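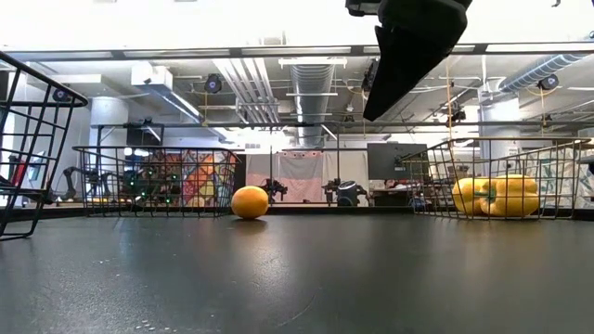

Work, Skill and Automated Handling
Unit 4: Sorting and Packing by Robot
Handout for participants. Revised 04/02/2021
Course leader: Agnes Wallin

Purpose of the unit

Unit 4 considers what happens to a job when its most repeated movement is given to a machine. The movement in question is picking up one piece of produce and placing it in a basket. Participants should have completed the Unit 3 reading on shift planning before the session.

Terms used

Pick: one complete movement, from the approach of the gripper to the release of the item.
Exception: any pick that a person must finish, repeat or approve.
Attendant: the employee responsible for a robot station during a shift. Some employers use the title "operator." The two are treated as the same in this course.

4.1 The task before automation

Hand packers seldom describe their work as picking. When asked, they speak of checking. A packer who lifts an orange feels whether it is soft, turns it over and decides where it should go, all in one motion. Job descriptions usually record the lifting and leave out the decision. When a robot takes over the lifting, the decision must be assigned to someone, and it is often left out of the new job description as well.

Shape also matters. An orange offers nearly the same surface from every side. A bell pepper has lobes and a stem, and the best place to hold it depends on how it is lying. Wire baskets add a further difficulty, as the gripper must clear the rim on the way in and on the way out.

4.2 Case: the Dalen packing hall

The Dalen site of Paltine introduced robot stations in one packing hall. During the trial period 2,002 picks were logged, of which 89 were recorded as exceptions. Management regarded the result as satisfactory. The attendants agreed with the figures but reported that exceptions tended to arrive close together, with long quiet periods between them.

Margit Viklund, shift lead at Dalen, raised three matters in her written report:

Attendants were expected to watch several stations at once, and no rule stated which should be served first.
Former packers missed talking across the table. The new stations were placed too far apart for conversation.
Pay grades had not been reviewed, although the attendants now made entries in the log and approved restarts.

The site later introduced a change of station every 20 minutes and a 10-minute handover between shifts. The pay question was still open when this handout was revised.

4.3 For discussion

Who should decide that a bruised item is an exception, and where should that decision be recorded?
Should an experienced packer be paid for knowledge used in setting up a station?
What would you ask to see before agreeing to attend two stations alone?

Reading for Unit 5: the Lilby agreement on job rotation, sections 2 and 3. Copies are available from the course office at Nesum.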